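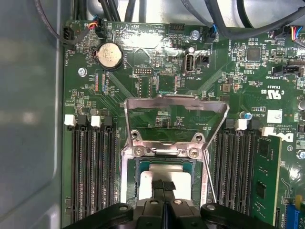

Surgery on the old desktop

April 2020

The computer from the spare room has been threatening to retire since February, so this week I took its side off. I now own a motherboard with the lid of its CPU socket standing open and a white square pad sitting on the processor, and I'm treating both with enormous respect.

There are connectors marked FAN_SYS and FAN_HDD, and one that says BEEP. I have known that beep for years. It goes off at 3 in the morning.

Wendy Bainbridge says to buy a laptop like a normal person. Wendy also has 15 browser tabs open at all times and calls it filing.

More memory is on order for the empty slots. Until it comes, don't touch the dining table.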